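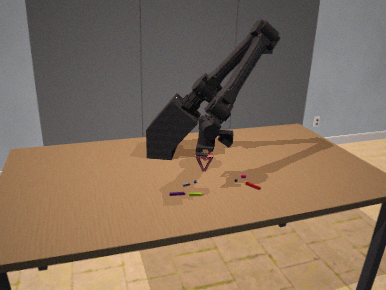
Simulated tabletop with coloured sticks and short pieces, gripper clear of the objects.

Trodidbridge Shared Robotics Forum > Data Collection > Simulation

Topic: Acceptance criteria for teleoperated sorting episodes (tabletop, mixed pieces)

R_Hajdu
Posted 9:12 am

Members are invited to comment on the draft acceptance criteria for the simulated tabletop set before collection resumes in November. The first block contains 459 episodes, recorded by five operators through the Lilteck interface. On first review, 40 were set aside. Most of those were set aside for a single reason: the operator paused for longer than the permitted five seconds while deciding which piece to approach.

The draft proposes that such episodes be excluded from training in full. It further proposes that the starting layout be re-sampled whenever two pieces lie closer together than the open width of the gripper. Lighting would remain fixed for the whole of the second block.

Comments on any of the three provisions are welcome. Please refer to the provision by name, as the numbering will change.

Réka Hajdu
Simulation Programme, Trodidbridge

traltdale_lab
Posted 10:40 am

Traltdale supports the pause provision as drafted. Our experience with cloned policies is that hesitation in the demonstrations is reproduced faithfully and at the worst moments. We trained on unfiltered episodes last year and the arm would stop above the table and remain there until the time limit expired.

We have no view on lighting.

J_Olah
Posted 11:25 am

I must disagree with the previous poster, at least in part. A pause is a property of a segment and should be treated at that level. Discarding the whole episode removes a sound grasp and a sound placement on account of a few idle seconds between them. The recorder already stamps joint velocity at every step, so trimming would require very little labour.

There is also a question of bias. Operators hesitate most over the short pieces, which are the ones we have the fewest good grasps for. If every hesitant episode is excluded, the set will favour the long sticks and we will be back here in the new year asking why the policy ignores the small blue ones.

Jenő Oláh

traltdale_lab
Posted 11:52 am

Trimming introduces a jump in the observation history wherever the arm was drifting slightly during the pause. Velocity near zero is not zero. We would want to see the threshold before agreeing.

J_Olah
Posted 12:08 pm

A fair request. I will post the threshold with a plot of the trimmed segments. My objection to whole-episode exclusion stands.
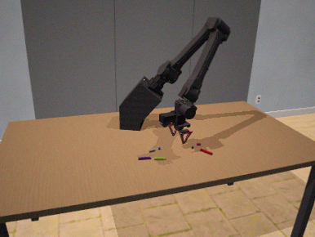
oyelaran_sim
Posted 1:34 pm

The lighting provision deserves more attention than it has received. Oyelaran maintains the renderer configuration for this set, and we would advise against a fixed light. With the arm in a lowered pose, its shadow runs beneath the gripper and away toward the back of the table, and a fainter part of it reaches the lime-green stick and the small blue pieces. Where the light never moves, that shadow is a dependable function of arm pose, and a network may learn to read it in place of the gripper itself. Such a policy is unlikely to survive its first afternoon on hardware.

We recommend varying light direction per episode and holding it constant within an episode. The rendering cost is negligible, and recorded trajectories can be replayed under new lighting without calling the operators back.

On spacing, we are opposed to re-sampling close layouts. The purple and lime-green sticks placed end to end with a small gap are precisely the sort of arrangement a user will present. An approach across the sticks remains available.

R_Hajdu
Posted 2:20 pm

I thank members for their comments. The lighting provision will be redrafted along the lines suggested by Oyelaran, with direction varied per episode and recorded in the metadata.

I am less persuaded on spacing. The provision was intended for the short pieces, where one finger may displace a neighbour during descent and the success label becomes ambiguous. I would accept an exemption for pairs of sticks.

The pause provision remains open pending the threshold from Dr. Oláh. Until then, the episodes set aside are to be kept in the archive in their original form, and no one should delete or re-label them locally.

traltdale_lab
Posted 2:47 pm

The stick exemption is acceptable to us. Would the replayed episodes count toward an operator's quota? Ours have asked.

R_Hajdu
Posted 3:05 pm

They would not. Quotas apply to original recordings only.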